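13 June 2019

Day one of my no-buying-books rule and I've already broken it, so let's get that out of the way. I only went to Flakdale for stamps! But the secondhand place next to the post office had a cart out front and there it was, a history of the old Altilholm ferry, 300 pages, with a fold-out map that somebody had colored in with pencil. Two dollars. What was I supposed to do, leave it there?

Read it on the bus home and missed my stop (of course) and had to walk back past the Wernevis bakery, which meant a cinnamon roll, which meant sticky fingers on the map. Ugh. I dabbed at it with a napkin and made it worse.

Anyway, the ferry chapter on the flood year is wonderful, full of grumpy letters about wet mail and lost chickens.

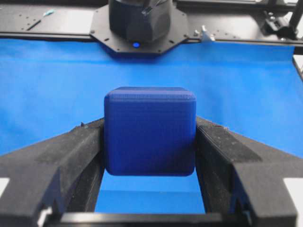
I want to take the trip up there in August if I can get the days off. The boat doesn't run anymore but the landing is still marked on my new road map, and there's a path along the water. Need to ask at work tomorrow. Also need to go back for the stamps, because I forgot them.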